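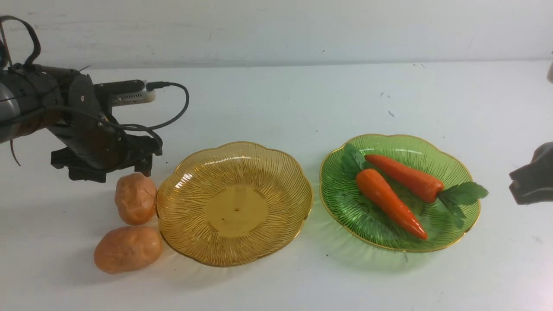 Figure 4. The Delteo two-arm kit at the sorting station, with toy vegetables and two scalloped dishes.

4.2 Setting up and first use

The Delteo kit was lent to us by Stuviveo for 30 days and returned on August 7, 2025. It comes with two arms, grippers, cameras and the Yimyam control software. Assembly took 13 hours, most of it spent on cable routing and on matching the two arms to a shared set of positions. The printed guide covers single-arm use well but gives only a page to the two-arm layout.
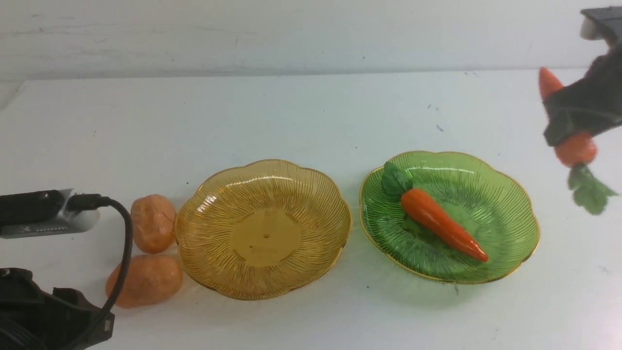 Task scripts in Yimyam are written as short lists of pick and place steps, each tied to a named object and a named target. New targets can be added without restarting the arms. For the carrot task the target was the green dish. A carrot already lying in the dish, with a second one held in the gripper, is a useful test of this scheme, as the target is then partly taken up and the script has no step for choosing a free spot. We had to add one by hand.

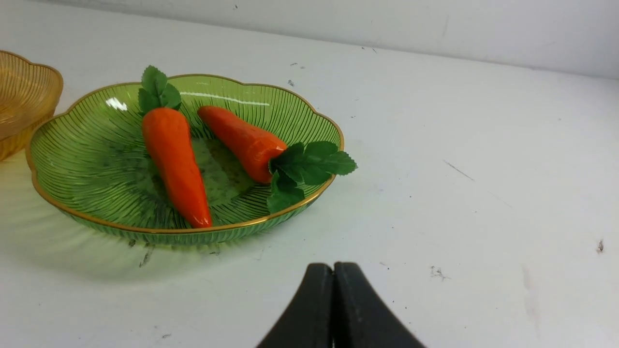

Mahnaz Ahmadpour took the view that the wrist cameras should be priced as an optional extra, as many buyers at Erumgate would already own suitable ones. We left them in our costing, as the supplied mounts do not accept other models.

Support was by email only. Replies were clear, but a question about gripper force limits went unanswered until September, after the loan had ended.
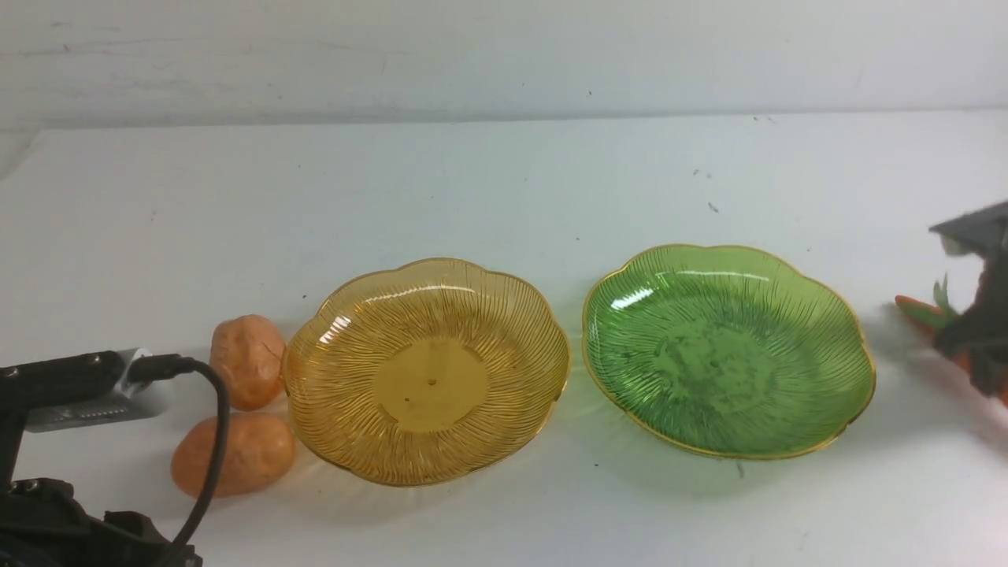 A reader of our first draft asked whether a school workshop could run the kit without a trained programmer. We think it could for fixed tasks with one arm. For two-arm work, we would budget about 65 hours of staff time before regular use.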